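Shelf Space: The Cleaning Aisle at Sundasdale
Gallery text by Baltasar Pacheco, 25 August 2022

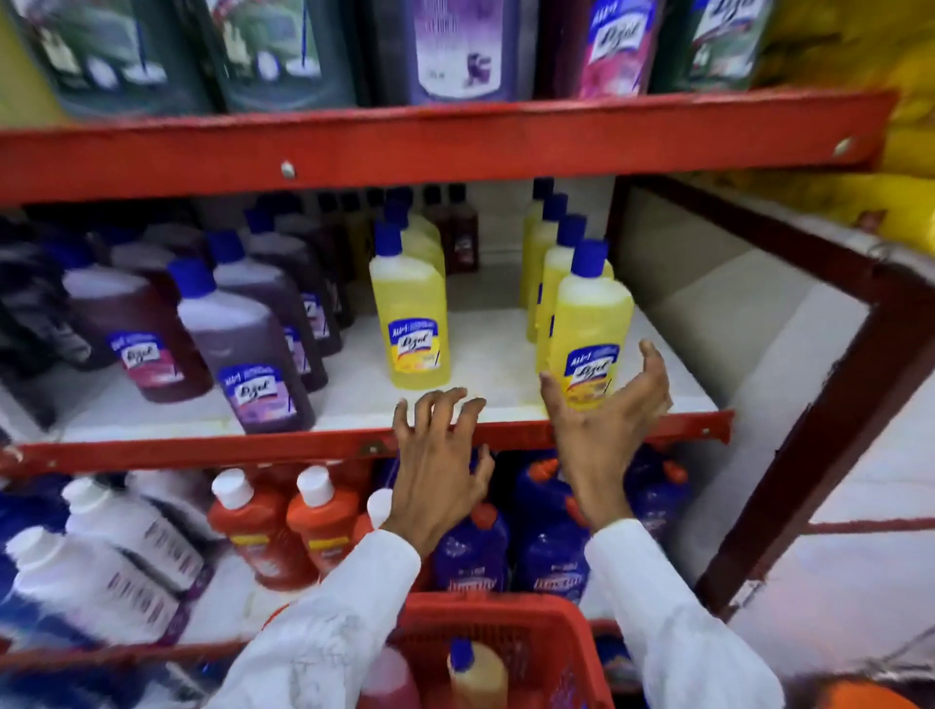
Floor cleaner, middle shelf
Purple, maroon and yellow Lizol, with blue caps on the purple and the front yellow one. The yellow label says "All-in-1," and so does the pink one on the shelf above. I have my doubts about any liquid that claims to be all of anything, and more doubts when it comes in this many colors.

What this page is for
Candela Barrios and I have been looking at how stores arrange ordinary household goods, and whether the arrangement does the shopper any good. She thinks it sometimes does. I think a shelf is mostly an argument for buying the thing at hand height, and I have yet to be talked out of it. Sundasdale is a mid-sized store with 2806 products on its stock list, and the cleaning aisle is where we disagreed the longest.

On color
The theory, as the manager at Sundasdale put it to us, is that shoppers remember a color before they remember a scent. Fine. My mother bought the same floor cleaner for 30 years and could tell you neither. I asked what separates a purple bottle from a maroon one once the floor is mopped, and was told "fragrance preference." Candela wrote that down. I didn't.

On the pictures on the labels
Two of the green bottles on the upper shelf carry a mop on the front. I suppose this is helpful if you were planning to pour it on a salad. Candela says a drawing gets past any language problem, and she has a point there, though a drawing of a mop won't tell you how much to put in the bucket.

On the red shelving
The units are metal, painted red, with the bolts showing. I like these better than anything stocked on them. Rodrigues, the outfit that fitted the store, sells the same unit in gray, and Sundasdale paid extra for the red on the advice of a consultant from Fakton. The promise was that red rails would "lift" the aisle. We asked for sales figures from before and after and are still waiting.

On choice
Sundasdale lists 143 cleaning products. Candela asked shoppers at the door how many different ones they had at home, and most of them got to four or five before they started guessing. She takes this as a sign that people pick carefully from a wide range. I take it as a sign that the range is too wide - we have agreed to print both views.

The Brindurstead store is next, in October.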